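Interior Surfaces, Unit 6: Staggered Panels, Corners and Floor Edges
Handout prepared by Soudabeh Sharifi. Exercises checked by Asabe Ugwu.

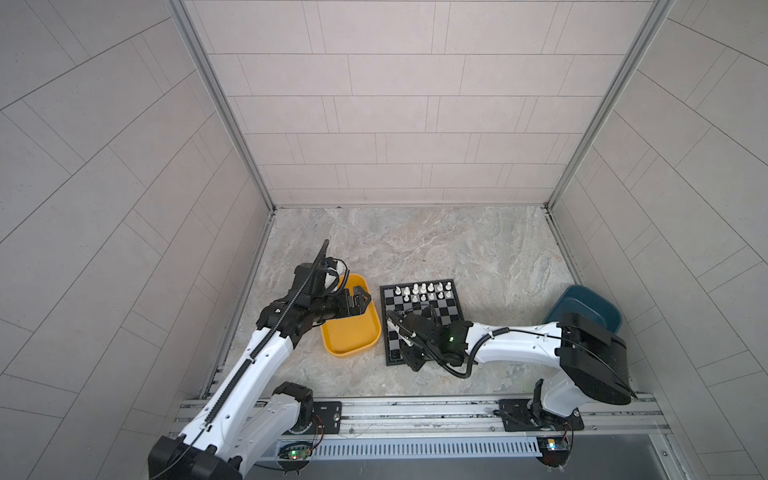

In Unit 5 we spoke about flat painted walls. Now we come to walls which are covered with rectangular panels, and to the places where such walls meet each other and meet the floor. Please bring your seam drawing from Unit 5 to the class, we will continue on the same sheet.

1. Some words we need

Course: one horizontal row of panels.
Seam: the line between two panels. A bed seam is horizontal, an end seam is vertical.
Stagger: the distance between an end seam and the nearest end seam in the course under it.
Corner post: a vertical profile standing where two walls meet.
Edge strip: a thin profile where the floor stops.

Students often write "row" and "course" in the same sentence and mean the same thing. Use "course" in the written work.

2. Why the panels are staggered

When all end seams stand exactly over each other, the eye reads long vertical lines, and every small mistake in the cutting is visible from the door. With a staggered pattern the vertical lines are interrupted at each bed seam. A half stagger is the pattern everybody knows from brickwork. A one-third stagger looks calmer on a long wall, but it gives more different cut lengths, so for your first project I ask you to stay with the half.

The color of the seam has also a big effect. A pale gray-beige panel with a seam only a little darker will show the pattern softly. If the seam is almost black, the same wall becomes busy, and a small room feels smaller. Students in the Ramgate project chose black seams for a narrow corridor and repainted them in January.

3. Three walls, one pattern

In an enclosure with a back wall and two side walls, start with the back wall. Decide the height of the first bed seam there, then carry this height around to the left and to the right with a level. Do not measure up from the floor again at each wall. Floors are seldom as flat as we hope.

Remember when you draw it: seen from above, the courses of the back wall stay horizontal on your paper, and the courses of the side walls run as diagonals. Many drawings from last term had all three walls horizontal, and then the room could not be understood at all.

4. Corners

There are two usual ways. In the first, the panels are mitered and meet directly. It is beautiful and it is slow work. In the second, a metal post stands in the corner and the panels stop at it. The picture on the first page has the second way, with aluminum posts in both rear corners down to the floor line. For the exercise we use this way too. A post forgives a cut which is one or two millimeters short -- a miter does not.

5. The floor and its edge

With a patterned wall I recommend a floor that has no strong direction. A light gray surface with marbled veins in beige and gray is a safe choice, for the veins go everywhere and do not compete with the seams. Keep one family of color for wall and floor. Then a single bright thing, for example a yellow plastic tray, is found by the eye at once. We will return to this in the unit about accents.

Where the floor meets the back wall, a thin metal edge strip is enough. Take the same metal as the corner posts if you can get it. The sample box has strips from Nondberg and Plirex; please put them back in their sleeves, they scratch easily.

6. Exercise

A back wall is 2,898 mm wide and 2,742 mm high. The panel is 966 mm long and 457 mm high. Ignore the thickness of the seams and the loss from the saw.

a) How many courses do you need?
b) Draw the wall in half stagger. Begin the lowest course with a full panel.
c) How many panels are used, if both halves of each cut panel go into the wall?
d) The supplier sends 21 panels. How many are left over?

Results for checking: six courses; 18 panels; three left over. Even courses have one half panel at each end and two full ones between.

Write one paragraph about where you would spend the spare panels first, and why. Hand it in with the drawing, scale 1:20, pencil only.

Reading: Nikzad course reader, the chapter on seams. The tables at the end of the chapter can be skipped.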